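**Desktop check, Siline bench 4** — checked by Edit Hegedűs

- [x] Mains lead unplugged. Twice, as Jeferson had plugged it back in to be helpful.
- [x] Side panel off, screws in the saucer
- [x] Cable ties intact
- [ ] Dust cleared from PSU grille — ask Londach for the small brush they borrowed in September
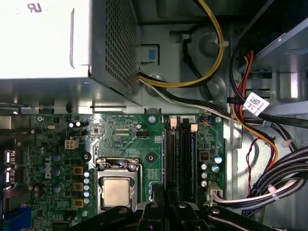

Leave the lever on the processor socket alone. Jeferson Trindade has views on this and may keep them.

- [ ] Drive bay screws tightened
- [ ] Asset no. 53 written on the lid, legibly this time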